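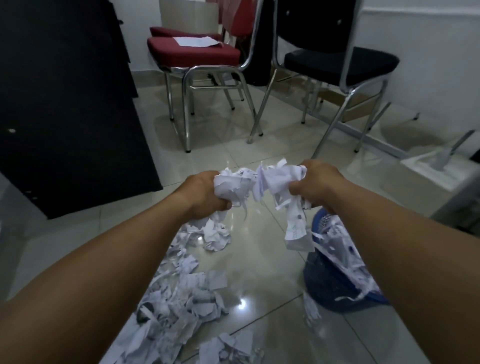 Two handfuls down, and the blue basket already full to the brim.

I have been promising to sort out the paperwork since March, and if you have been reading this blog for any length of time you will know I promised the same thing the March before that. There is a cupboard under our stairs where paper goes to retire. Bank statements, instruction books for kettles we no longer own, school newsletters, the insurance on a car that was sold before we moved in. Every time I opened the door to get the hoover out, something slid off the top and skated across the tiles, and I would post it back in and shut the door quickly.

Well, no more! I started after breakfast with a pot of tea and three cardboard boxes, and by lunch I had been through the lot. The rule I set myself was simple enough. If it had our name and address on it and it was no use to anyone, it was to be torn up. Birth certificates and the deeds went into the good folder, the big green Bivari one with the elastic strap, and anything to do with tax went into its own envelope with the year on the front in felt pen.

I do own a shredder, I should say. It is a little Putell that sits on top of a bin, and I was very pleased with it when it came. It takes 2 sheets at a time and then likes to have a rest, and if you give it anything with a staple in, it groans at you. I fed it for most of the morning and did a good deal of the rest by hand, partly out of impatience and partly because (I may as well admit it) there is something lovely about tearing up a gas bill from 2000. I found a whole year of them, in order, with a rusty bulldog clip holding them together. Why did I keep those? We weren't even living here.

The trouble is what happens to paper once you tear it. A stack of statements as thick as a loaf of bread doesn't look like much at all, and then you shred it and it's up to your ankles. I had brought the waste basket through from the study, the dark blue one with the holes in the side, thinking it would do for the whole job. It did for the first box. After that the ribbons were hanging over the rim and down to the floor, so I began a heap on the tiles next to it, and the heap did what heaps do.

I would not recommend that basket for strips, by the way. They get in at the holes and hang on for dear life. A plain bin with solid sides would be much better, or a paper sack if you have one. I would also say do it on a hard floor. I nearly set up in the sitting room where the chair is comfortable, and I shudder to think of getting all those bits out of the rug. On tiles you can at least push everything along with a broom, although the very smallest scraps do cling to the grout, and I was still finding them at teatime.

Picking it all up again was the part I had not planned for. A dustpan is useless on long strips because they simply climb out. In the end I got down and did it with my hands, grabbing a great wad in each and squashing them together before they went in the sack, and that worked a treat. You can press it down much further than you would think. Then a damp cloth round the edges for the crumbs.

As for where it has all gone — our council won't take shredded paper loose in the recycling, so do check yours before you fill the bin. One sack went to the compost heap, which had got rather slimy with grass cuttings and was glad of something dry. One is in the loft with the Christmas boxes, as I never have anything to wrap the glass baubles in. The last is by the back door and I haven't decided. I did wonder about firelighters, packed into old egg boxes with candle ends, and if any of you have tried that I would love to know how you got on.

I didn't find the guarantee for the Aris mixer, which was what I had gone in for in the first place. I did find a takeaway menu from the Wang, with number 384 ringed twice in biro. The Wang closed years ago and I can't for the life of me remember what 384 was, but I have put the menu in the green folder with the deeds.

Next on the list is the drawer with the batteries in it. I'll put the kettle on first.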